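2021-05-19 - Open day, demo table notes

Visitors from Plurden in the morning, general public after lunch. I ran the arm table the whole day, Valdemar Bisgaard took over for my lunch break and for the last group.
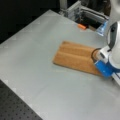 Plan was to show a soft object, after last year's complaints that we only ever pick up hard blocks. Settled on the sponge pad with the ridges. People want to know what happens when the gripper squeezes something that gives, and it makes a better talk than a block does. Grip is at one end of the pad, low over the table.

Setup. Started at 715 with the table wiped down and the arm homed. Loaded the program from the Holub folder, the one with the slow approach. Speed limited to 12 percent for all public runs. I tried it faster before the doors opened and did not like how the wrist came round near the end of the move, so it stayed at 12. Force setting left where Valdemar had it on the Susum trials. Nobody should change that without writing it down here.

Morning group. Engineers mostly, so a lot of questions on cycle time and why we were not using suction. I said suction on something porous is a poor bet, and one of them said they do it at Plurden with a big enough pump. Fair enough. I would like to see it. Asked for a contact, he gave me a card, it is pinned over the bench. They also asked if the arm finds the pad by itself. It does not, in this program. The pick position is taught and I put the pad back by hand after each run. I said so up front in the afternoon to save time.

First problem: the pad was coming down a bit rotated after each place, and after a few runs without a reset the grip landed too close to the corner. Two missed picks in front of the morning group. Reset by hand between every run from then on. Valdemar suggested tape marks on the table. We did not do it because tape leaves gum on that surface and we need it clean for the Zasum work next week, but for the next open day a thin printed template would do the job.

Second problem: protective stop while I was talking, no contact with anything that I could see. Log says joint torque, wrist. Cleared it, ran the move empty, ran it again with the pad, no repeat for the rest of the day. I want to look at the cable at the wrist before anyone raises the speed. If it is pulling at the end of travel that would explain the stop and also what I saw in the fast run.

Afternoon. Front desk counted 325 people through the building. Not all of them came to us, but the table was never quiet for long. Kids asked better questions than I expected. One wanted to know if the robot can tell that the sponge is soft. I said it knows how far the fingers closed and how hard they pushed, and you can work it out from that, but this program does not bother. She thought it should. I think so too - a small display with finger width and force would be easy and would give people something to watch during the slow approach, which drags at 12 percent.

Valdemar's group at the end was 7 people from the evening course. He let them call out the steps before each one ran, and that held their attention well. Worth copying.

To do:
Check wrist cable, arm powered down.
Printed template for the pad position.
Finger width and force on a screen, ask Valdemar if the Susum script can be reused.
Write back to Plurden about the pump.
New sponge pads, a pack of the same size if we can get them.
Put the speed limit back to normal before Zasum starts - not until the cable has been checked.

Shut down and covered the controller. Log file saved in the Holub folder under May, with the stop in it.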